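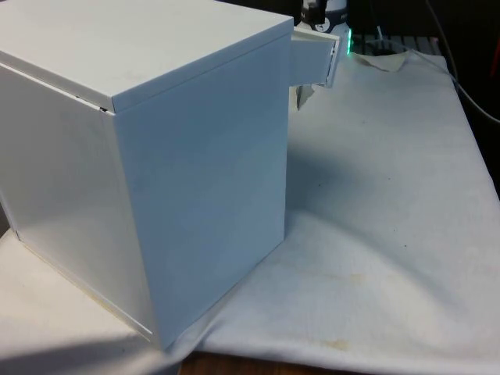

Storage trial at the Berkimwood workshop: interim report
28 December 2020

Of the 877 dollars granted for the storage trial, 462 has been spent. The rest is unspent on purpose. I am not yet convinced that more small white cabinets are what the sewing room needs, and I would like to settle that before placing the second order with Prarell.

The proposal claimed that drawers would cut the time people spend hunting for thread, bobbins and zipper pulls. Maybe so. The sign-out sheets show sessions ending a little earlier since October, but we also dropped the beginners' class in the same month, and beginners are the ones who lose things. I would not put the improvement down to furniture on that evidence.

What I can say about the cabinets themselves:

They look clean and take up less of the table than the old bins did. The plain white faces tell you nothing about what is inside, so labels are a must. The label stock we bought from Cellis peels on smooth surfaces and will have to be replaced.

Lids need watching. A lid that doesn't sit flush leaves a thin gap along the side, and lint will find it. Prarell calls this within tolerance. I have asked them to put that in writing.

Drawers get left partly open. Reminders have worked for a day or two at a time. Anything soft also tends to end up hanging out under the drawer front, so fabric scraps should go back to the open shelves, where they were doing fine.

We keep a cloth on the wooden table to save the top from scratches. It wrinkles, and a cabinet standing on wrinkles may be part of the lid problem. A firm mat from Luik would cost 120 dollars. I'd rather test one cabinet on the bare wood first -- that costs nothing.

Still to do in January: relabel, run 3 sessions with the cabinets and 3 with the old bins, same group both times, and write down how long setup takes. If there is no clear difference I will recommend returning the balance.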